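Notebook, Tuesday, bench area

Continued from the previous page. Table surface and prop set for the Llanos series.

Took the old cover off first thing. The tape on the long side had let go in three places and the adhesive left a residue on the edge, removed with isopropyl and a plastic scraper. Refitted with white from the Urach roll. Cut length 200 cm, which leaves enough to turn under on the near side. The right side is still bunched and needs either a second cut or clips. Left it for now.

Checked the white against the gray card at 9:40 with the blinds down. Reading at table center 788 lux, at the back corner lower but within what we accepted in January. The matte black bowl stays in the set. Marijke Schouten wanted it swapped for the glazed one, but the glazed one throws a highlight off the rim and we spent most of a morning on that last time.

Placement as left before lunch: blue and orange rack on the diagonal, bowl directly to its right.
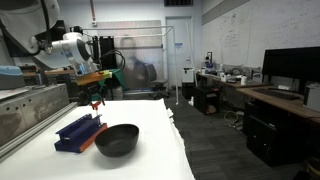
Rack and black bowl on the white cover, Tuesday. Right edge not yet flattened.

Rack notes. Ridges face up, orange strip to the right end and front. Weighed it without inserts: 87 g. It slides on the new cover more easily than on the old one. Tried two small dots of Salladix putty underneath, which held, but they lift the base enough to rock it. Removed them. Next attempt is thin rubber sheet cut to the footprint, 1 mm if we have it.

Bowl notes. Inside wiped with a dry cloth only. Do not use the Flandaner cleaner on it, it leaves streaks on the matte finish that show under side light. The shadow on the cover is soft with the current lamp position and I would like to keep it that way, so please leave the lamp stand on its floor marks.

Green cloth or bag at the back of the table can stay until the cover is finished. After that it goes in the drawer with the others.

Open items:
Trim or clip right side of cover.
Rubber sheet for rack, check drawer 6.
Repeat lux reading after 4 pm with blinds up.
Ask Marijke whether the Llanos list still calls for the second bowl. The copy in the binder has it crossed out in pencil with no initials.

4:20 pm. No 1 mm sheet in drawer 6, only 3 mm. Ordered.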